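Forums > Property and Neighbours > Leasehold, Management Companies and Residents' Associations > Fined for a washing line on my own balcony

Stamen_69
Posted May 12, 2020

Looking for views from anyone who has dealt with this sort of thing. I own a two-bed flat on the second floor of a development called Pravia Court. The freehold is held by a company the leaseholders all have a share in, and the day-to-day running is done by a managing agent, Grirnov.

In February I put up a folding washing line on my balcony. It hooks over the inside of the rail and comes down when I'm not using it. It doesn't stick out over the edge. Three weeks later I had a letter saying I was in breach of the lease and should remove it within 14 days. I wrote back and asked which clause. No reply. Now I have a second letter with an "administration charge" of £2,235 for breach of covenant, legal advice and correspondence.

The lease says "not to hang or expose any clothes or other articles outside the Flat". It also says the balcony is part of the demised premises, so my reading is that the balcony is inside the flat for the purposes of that clause. Grirnov disagree.

Has anyone challenged a charge like this? I'm not bothered about the line itself any more, I can use a clothes horse. I am bothered about the money.

riet_vw
Don't pay it, and don't ignore it either. Write to them and say the charge is disputed. Use the word disputed. If you pay without saying anything you may be treated as having agreed to it, and then you can't take it further.

Second thing, look at whether the demand came with a summary of your rights and obligations. It has to, in England. If it didn't, you can withhold payment until it does.

Riet Van Wijk

Stamen_69
Thanks Riet. There was no summary. Just the letter and an invoice on the back.

oldlease
I'll be the one to say it. You signed a lease that says no washing outside. A balcony is outside. I'm a director of the company for our block and we get this every summer, somebody finds a clever reading of a plain rule. The rule is there so the front doesn't look like a launderette. If you don't like it, the place to change it is the AGM.

The amount does sound high.

Noemi Mahmoud
"A balcony is outside" isn't the wording though. The wording is outside the Flat, capital F, and if Flat is defined in the lease as including the balcony then that is what counts. Stamen, can you look at the definitions at the front and the First Schedule and type out what they say? Word for word please, the small words matter.

Stamen_69
"the Flat" means the premises described in the First Schedule. First Schedule: "All that flat numbered 17 on the second floor of the Building and shown edged red on the Plan including the surface of the floors the internal plaster the windows and doors and the balcony (if any) but excluding the structural parts thereof".

Noemi Mahmoud
Then you have a decent argument. I wouldn't call it certain. A tribunal could say that the purpose of the clause is obvious and that clothes on a balcony are "exposed" outside whatever the schedule says. But it's a proper argument and they should have dealt with it in February when you asked.

L_Ilie
Which clause are they charging under? They need something in the lease that lets them recover costs. Most leases have one about costs "incidental to the preparation and service of a notice under section 146". If they are relying on that, ask if they were really thinking about forfeiture when they spent the money. Over a washing line I doubt it.

Our agent tried the same with a neighbour of mine over a satellite dish. He asked for a breakdown and the bill dropped by more than half before anyone got near a tribunal.

oldlease
And the other half came out of everybody else's service charge, presumably. That's the bit that gets missed. If the agent can't recover it from the person who broke the rule then the rest of the block pays.

L_Ilie
Only if the directors agree to put it through. You're a director, you'd know you can refuse an invoice.

oldlease
We can refuse it if it's wrong. We can't refuse it because someone has made a fuss.

Shobha H
Stamen, do you get to see the company's papers? You said you have a share in the freehold. As a member you can ask for minutes of general meetings, and as a leaseholder you can ask for the service charge accounts and then inspect the receipts behind them. I would want to know whether the directors voted to take legal advice at all or whether the agent just did it.

When we did this in our block we found that the previous secretary had kept everything with no system at all, and it took until the following spring to get it all into some kind of order. Worth asking where yours are kept.

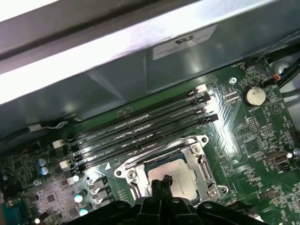
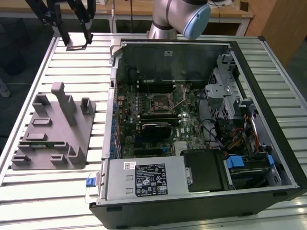
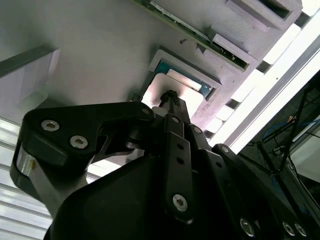 Anyway, once we had the minutes we could see there had been no decision on any of the breach letters for two years. The agent had been sending them off its own bat and billing for each one. The directors hadn't known. Two of them were quite upset about it.

Stamen_69
I've asked one of our directors, Aurelia Sârbu. She was helpful. She says the washing lines came up at a meeting and they agreed to "send a reminder to all residents". She doesn't remember anything about solicitors or charging anyone. She's going to look for the note of it.

I never got the reminder, by the way, and neither did the people below me.

riet_vw
That's very useful. Get it in an email if you can, even a short one. Don't ask her to take sides, just ask her to confirm what was decided and the date.

oldlease
I'd be careful there. A director talking to one leaseholder about a live dispute is putting herself in an awkward spot with the rest of the board. If I were her I'd want it to go through the chair.

Noemi Mahmoud
She's confirming what's in the minutes of a company he is a member of. I can't see what's awkward.

oldlease
General meeting minutes, yes. Board minutes members don't have a right to. Shobha said general meetings, and she was right. Stamen hasn't said which kind of meeting this was.

Shobha H
Fair point. Stamen, which was it?

Stamen_69
Board meeting I think. There were only four of them there.

Shobha H
Then you can ask but they can say no. You can still apply to the tribunal, and the tribunal can order them to produce what's relevant.

cocco
Bit of a different view. I had a row with our management company over a bike on the landing and I fought it all the way. I won, the charge was struck out. It took eleven months and at the end of it I wasn't on speaking terms with two neighbours I'd liked. I'd do it again for two thousand pounds. I wouldn't for two hundred. Before you go to war, ring the chair and ask if they'll drop it if you take the line down. They may well be looking for a way out.

L_Ilie
Agree with that, but put the dispute letter in first and ring second. Then you've lost nothing if the call goes badly.

Stamen_69
OK. This is what I've drafted. Comments welcome.

"I refer to your demand for an administration charge of £2,235. The charge is disputed. Please (1) identify the clause of the lease which you say has been breached and explain how it applies given that the balcony is included in the Flat by the First Schedule, (2) identify the clause under which the charge is payable, (3) provide a full breakdown of the sum with copies of invoices, and (4) confirm who authorised the work and when. The demand was not accompanied by the required summary of rights and obligations and no sum is payable until it is. Without admission I have taken the line down."

riet_vw
Good. Add a date for reply, 21 days is reasonable. And send it to the company's registered office as well as to Grirnov. Agents have a way of sitting on letters.

Noemi Mahmoud
I'd leave out the question about who authorised it for now. If Aurelia is right they'll work out where it came from and she'll get the grief. The breakdown will show you most of it anyway, because a solicitor's invoice will be dated and addressed to somebody.

riet_vw
Yes, take that one out.

oldlease
It's a reasonable letter. I'd pay it more attention than most I get. I still think you were in breach.

Stamen_69
Noted. Sending it today, email and recorded post, with (4) removed.

Stamen_69
Update. Had a reply from Grirnov. They have sent the summary of rights with a fresh demand, so that point has gone. They haven't answered the first question. The breakdown is as follows:

Inspection of balcony, £180
Letter 1, £96
Letter 2, £96
Legal advice, £1,440
Management time, £423

No invoice for the legal advice. They say it is "privileged".

L_Ilie
The advice can be privileged. The bill for it is another matter, they can black out the narrative and show you the total and the name of the firm. Ask again. Also ask how an inspection of your balcony took place when you didn't let anyone in.

Stamen_69
From the car park, I assume.

Noemi Mahmoud
£180 to stand in a car park. Put that in your reply in those words or near enough.

cocco
Did you ring the chair?

Stamen_69
Left a message. He's rung back once and I missed it. Will try again this evening.

Shobha H
While you wait, have a look at the application form for administration charges on the tribunal website. It's short, and you can ask on the same form that the landlord's costs of the tribunal aren't added to your service charge. People forget that box and regret it later. There's a separate one for costs they try to claim from you as an administration charge, so tick both.

Stamen_69
Didn't know about either. Thanks. Printing it now.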